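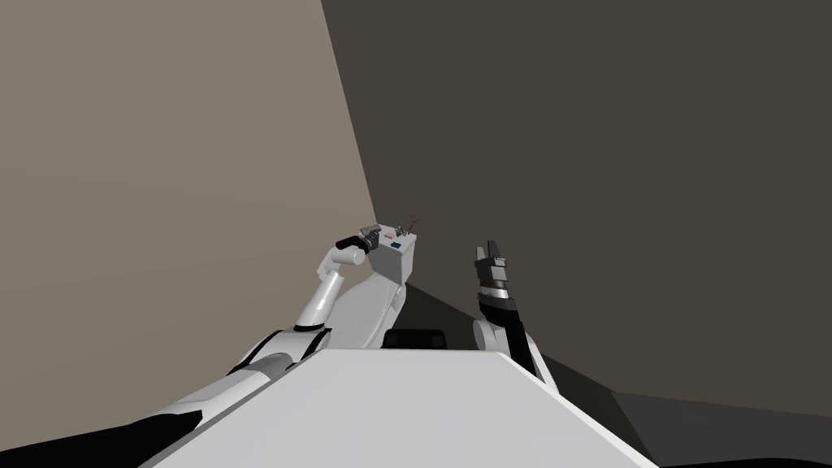

How to claim your money back when a strike cancels your train

By Senthil Iyer
2019-04-06

Rail companies say claiming a refund is simple. I have put in 13 claims on the Skestcombe line since November and I would call four of them simple. The rest took patience, and one took a letter.

Before you start, work out which kind of claim you have. A refund is for a trip you didn't make. Delay compensation is for a trip you did make, late. The forms look alike and the website will happily let you fill in the wrong one, then turn you down two weeks later.

1. Keep the ticket. If it's paper, take a clear picture of both sides before you hand it to anyone. If it's on your phone, save a copy, as mine disappeared from the app the morning after travel.

2. Save proof of the cancellation. Take a screenshot of the departure board or the service page while it still shows your train. Strike timetables get rewritten overnight, and a train that was dropped from the new version may be treated as if it never existed. Ask which timetable they are using. I have had two different answers from the same help desk.

3. Claim from whoever sold you the ticket. I bought mine through Hondex, so the rail company wouldn't touch it. Hondex wanted a 10 dollar handling fee. Check whether a fee is allowed when the train itself was canceled, and if it isn't, say so in the first message.

4. Turn down the voucher, unless you really want one. It is usually the big bright button. The cash option was a small gray link under it when I last looked, and my voucher from the winter strike ran out before the trains were back to normal.

5. Write down the reference number and the date. No number means no claim, whatever the thank-you page says.

6. Chase it. I wait 20 days, then reply to the original email so the whole history stays in one place. Phoning got me sympathy and very little else.

If they say no, ask for the reason in writing and the exact rule they relied on. Two of my refusals were reversed at that point, with no explanation offered.

What about the claim services that do it all for you? I tried Silard once. It kept 15 percent and asked me for the same ticket, the same screenshot and the same reference number I would have sent myself. Maybe it's worth it for a season ticket – I doubt it for a day return.

Taxi fares are a separate fight. Send the receipt along anyway, but don't spend the money yet.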